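Filed under: Getting About, Local Grumbles
01/02/2024 | Posted by Maureen Pask

1. A thread on the 272, which used to be a bus and is now more of a rumour.

2. For those of you blessed with a railway station: the 272 runs from Tistimwood to Moltemden by way of every farm gate, garden centre and bend in between. It takes 79 minutes. You could drive it in a third of that, but then you'd have to be able to drive, and I failed twice and took the hint.

3. From this month there are 4 a day. The leaflet calls it a "refreshed timetable". I have been refreshed by this company before and I know when to hold on to my hat.

4. The gaps are the interesting part. There's one first thing, one an hour after that, then nothing at all until mid-afternoon, when two turn up so close together that the second driver can read the first one's number plate. Whoever drew it up had somewhere to be at lunchtime and it wasn't Moltemden.

5. So if you have a dentist in Moltemden you now have a dentist, a long look at the shoe shop, a sit down, another look at the shoe shop and a drink made to last.
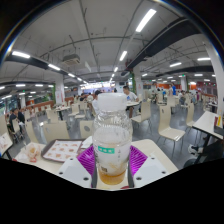
A reply has already come in to say the old timetable was no better, the 272 never once left Tistimwood when it said it would, and at least now there are fewer of them to be late.

6. I can't fault the sums. I'd only add that when a bus came every hour, a late one was just the next one being early. Now a late one is your whole afternoon and possibly your tea.

7. There was a petition, of course. It got 3,000 names, which is impressive when you consider how many of us there are and how few can agree on the Christmas lights. It was handed in. It was "noted". I picture a very large drawer.

8. Zivley, who run the thing, say people can use the app. The app shows you where your bus is. Mine has been showing the bus in a reservoir since Tuesday week – sorry, since a while back, I've lost track, that's what waiting does to you.

9. The app also wants to know how my journey was. There's a row of faces to pick from. I would like one that is looking up the road with its hand over its eyes.

10. Things I have learned to carry: gloves, a book I don't mind finishing, a cheese roll, something to drink with a proper screw top. The shelter at the garden centre has had no roof since the storm, so add an umbrella. And a second book.

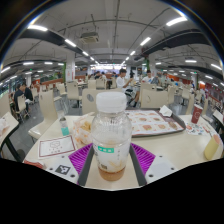

11. What people in offices don't seem to grasp is that you can't half use a bus. If it gets you to work but not home again, you don't take it one way and stroll back. You stop taking it. Then somebody does a survey and finds that hardly anyone's on it.

12. The survey was done by an outfit called Rao, who were perfectly pleasant and stood at my stop in very clean boots asking how I "interact with the corridor". I said I mostly wave at it.

13. They asked what would get me to travel more. I said more buses. They asked if there was anything else. I said no, I thought that covered it. They wrote for rather a long time.

14. Credit where it's due – the drivers are lovely. One of them waited at the bottom of the hill last week while a woman ran back for her purse, and the whole top deck cheered her on. You don't get that in a Volvo.

15. Anyway, I'm told it will all be looked at again when the figures are in. I'm in Moltemden till mid-afternoon with a bottle and half a cheese roll, so they can take all the time they like.
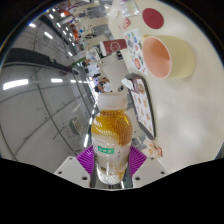

Maureen Pask

16. Quick update for those asking: yes, you can still use your pass on it, and no, it doesn't stop at the surgery any more. You get off at the church and walk up. If you can manage that hill I'm not sure you need the surgery.

17. And someone wants to know whether the two afternoon ones ever overtake each other. They do, by the duck pond. It's the most exciting thing on the route and I'd urge you all to sit on the left.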